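Part-Time Evening Host, Morin Reading Room

3 min read

Morin is a members' reading room on the second floor of the old Gruvside building. We lend books, keep a shelf of newspapers and host a talk most months. We are looking for an evening host to start in December.

The job is 5 evenings a week, from 4:30 p.m. to 9 p.m. Pay is $2,610 a month before tax, and $3,052 a month once you have finished your first three months. You would report to Renata Sepúlveda, who runs the daytime desk and will train you.

What you would do

Open the evening session, check members in and answer the phone. Reshelve returns. Set out chairs for talks, which seat up to 70 people, and put them away again afterward. Water the plants twice a week. Do small repairs such as tightening a loose table leg or changing a bulb. Anything bigger goes on the list for Severin Wieser, who comes in on request.

You would also keep the loan records in Tunum, our catalog software. It is old and slow but easy to learn. If you have used any library system you will be fine. 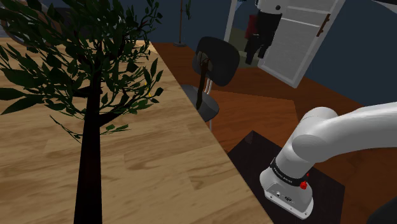
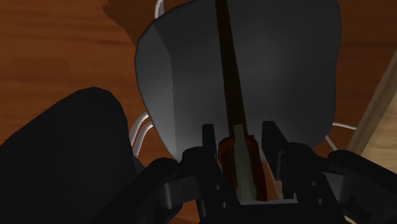
A leafy plant by a wood tabletop, and a screwdriver-like tool over a wood floor.

What we are looking for

You should be comfortable talking to strangers and equally comfortable asking them to lower their voices. Some experience in a library, bookstore, hotel or box office is helpful. You need to be able to lift a full box of books and climb a stepladder. A second language is welcome.

We do not require a degree. Please do not send a photo with your application.

How to apply

Send a resume and a letter of no more than one page to Hannelore Rüegg at the front desk, by mail or in person. Tell us the last book you finished and whether you would lend it to a friend. Interviews take place at the reading room and last 45 minutes. Finalists will be asked to work one paid trial evening.

Applications close at noon on the last working day before December. We reply to everyone.

Recent items
Notes from Meinrad Frei's talk on river maps
Winter loan periods
Stakarell book fair: tables still open
New on the newspaper shelf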